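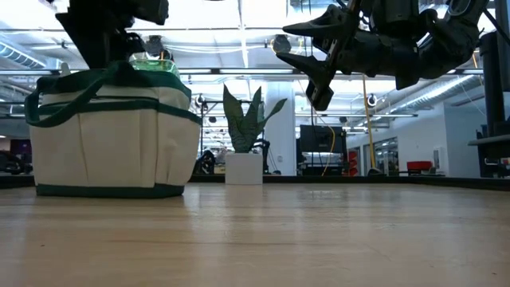
Fig. 4: Canvas garden tote with outer pockets.

4. Setting up the Tipoki indoor watering station

This section covers unpacking, siting, filling and priming the Tipoki reservoir and its drip lines. Read it through once before you begin. The moisture probes are covered in section 5 and the holiday timer in section 6.

4.1 Before you start

Keep the small parts together while you work. A tote, tray or bucket with pockets is handy for the drippers and stakes, which roll off benches easily.

You will need:
a measuring jug
a pair of sharp scissors or secateurs
an old towel
a spray bottle filled with tap water
a small spirit level (optional)

Check that the carton contains the reservoir, lid, pump module, filter sponge, power adaptor, feed line, branch line, drippers, stakes and end plugs. If anything is missing, contact the shop where you bought the kit. Do not substitute irrigation fittings from the hardware shop. Most garden fittings are made for mains pressure and will leak on the Tipoki line.

Note: Kits sold in the Zirker bundle have the pump module already clipped to the lid. If yours is one of these, skip step 3 in section 4.3.

4.2 Choosing a position

1. Choose a flat, stable surface that can take the weight of a full reservoir. Benchtops, sturdy shelves and tiled floors are suitable. Wire shelving is suitable only with a solid board laid across it.

2. Make sure the surface is at the same height as the pots or lower. If the reservoir sits higher than the pots, water can keep siphoning through the line after the pump has stopped. Where you have no choice, fit the anti-siphon valve (sold separately, see section 9).

3. Keep the reservoir out of direct sun. Light and warmth encourage algae, and a reservoir on a north-facing sill can turn green within a fortnight in summer.

4. Leave a gap of 400 mm above the lid so that you can lift the pump module out for cleaning without disconnecting it.

CAUTION: Do not place the power adaptor on the floor below the reservoir or anywhere water could drip onto it. Leave a loop in the cord that hangs lower than the power point, so any water running along the cord falls off before it reaches the socket.

4.3 Assembling the reservoir

1. Rinse the reservoir with clean water. Do not use dishwashing liquid. Residue makes the water foam and can stop the pump drawing properly.

2. Soak the filter sponge in a jug of water and squeeze it under the surface until bubbles stop coming out. Push it over the pump inlet until it touches the collar.

3. Line up the tab on the pump module with the slot in the lid and press down. You will feel it click on both sides.

4. Push the feed line onto the outlet. It should cover both ridges. If it is stiff, dip the end in hot tap water for a few seconds and try again.

5. Fit the lid. The arrow on the lid points to the side with the water level window.

4.4 Laying out the lines

Arrange the pots first, then cut the line to suit them. Up to eight pots can be watered from one reservoir. The total length of line, including branches, must not exceed 800 cm. Beyond that, the pots at the far end will receive noticeably less water.

1. Set the pots in their final positions and run the uncut branch line past them, leaving a little slack at each one.

2. Mark and cut the line beside each pot. Cut square across. An angled cut will weep at the joint.

3. Join the pieces with the tees supplied, and push a short length of line onto the third arm of each tee.

4. Fit a dripper to the end of each short length and hold it in place with a stake. Position the dripper halfway between the stem and the rim.

5. Close the far end of the line with an end plug.

Use the grey drippers for ferns, peace lilies and herbs. Use the black ones for succulents, hoyas and anything else that likes to dry out between waterings. Large floor pots may need two grey drippers on opposite sides.

4.5 Pre-wetting the potting mix

Dry potting mix repels water. If you start the system on dry mix, most of the water will run down the inside of the pot and out through the bottom, and the root ball will stay dry.

1. Mist the surface of each pot until it darkens evenly. Wait five minutes and mist again.

2. Pour water on slowly by hand until a little drains into the saucer.

3. Empty the saucers.

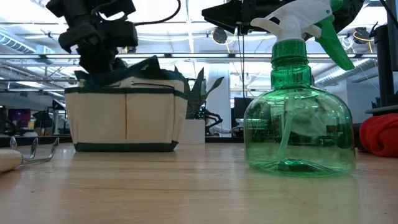
Fig. 5: Trigger spray bottle, used for pre-wetting and for clearing drippers.

Label the bottle "water only" and keep it for this job. Bottles that have held weedkiller or cleaning products must not be used, even after rinsing.

If the mix is still pale and crumbly a finger's depth down, stand the pot in a bucket of water for half an hour and let it drain before returning it to its place. The Jiveo wetting granules may be used in outdoor pots but are not recommended with this system, as they can cloud the saucer water and stain timber.

4.6 Filling and priming

1. Fill the reservoir to the MAX line with cool tap water. Never run the pump with the water below MIN.

2. Plug in the adaptor. The light on the lid will show a steady amber.

3. Lay the towel under the far end of the line.

4. Hold the button down until the light flashes, then let go. The pump will run a priming cycle of 228 seconds and stop by itself.

5. While it runs, check every joint with a dry finger. Push any damp joint further together.

6. Look at each dripper. All of them should be dripping by the end of the cycle. If one is not, unplug the adaptor, remove that dripper and spray water through it from the narrow end.

7. Top up the reservoir to MAX. The light turns green when the system is ready.

CAUTION: Do not add liquid fertiliser to the reservoir. Feed the pots by hand. Fertiliser salts clog the drippers and are not covered by the Tretora warranty.

Note: A faint hum is normal. A rattling noise means there is air in the pump. Unplug it, lift the module out, squeeze the sponge under water again and repeat the priming cycle.

4.7 First week

Leave the dial on 2 for the first week and check the mix in each pot every second day. Turn the dial up or down one step at a time and wait three days before changing it again.

Each step adds one pump run a day. Replace the filter sponge after 1,000 runs, or earlier if it has gone slimy or no longer springs back when squeezed.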